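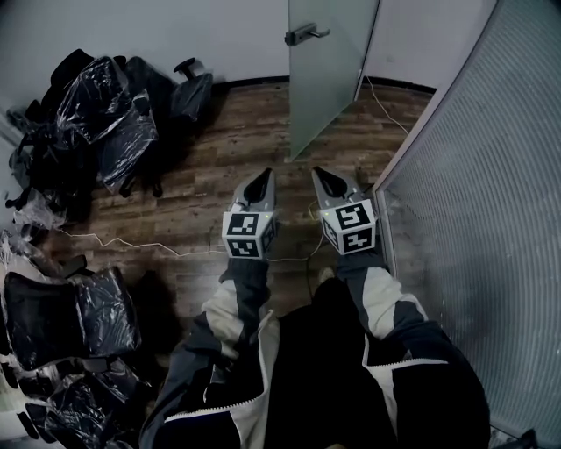 Both arms out, wood floor, zip-up jacket.

1/ So I finally finished the silent sitting course at Stuvness and people keep asking me what I got out of it. Short thread, coffee in hand!

2/ The course is six weeks of sitting for 30 minutes before breakfast. No chanting, no special breathing. You sit, you notice what your mind grabs at, and you write one line about it afterward.

3/ I'd read the Ellis paperback first (300 pages, pretty dry) and figured I knew what "watching your thoughts" meant. Nope. Week one I mostly planned dinners and re-argued an old fight with my sister — and I won every time.

4/ Around week three I noticed there's a tiny gap before I get annoyed. Really tiny. But once I'd seen it I kept looking for it, in traffic, on the phone with the bank, everywhere.

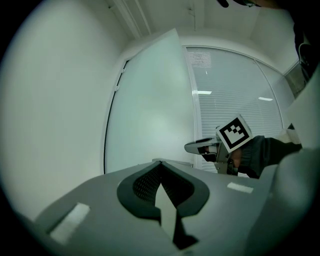

5/ Stuff I didn't love: the Finasach app that comes with it. It gives you points for sitting, up to 600, and I caught myself meditating for the points (I wrote my one line about that, too).

6/ My knees also had opinions. Get a thicker cushion than you think you need.

7/ There's a follow-up group over in Mendon starting in August, evenings. I'm leaning toward yes, mostly because I skip mornings when I'm left to myself.

8/ If you've done the Mendon one, is there a lot of talking? I'm hoping for not much talking.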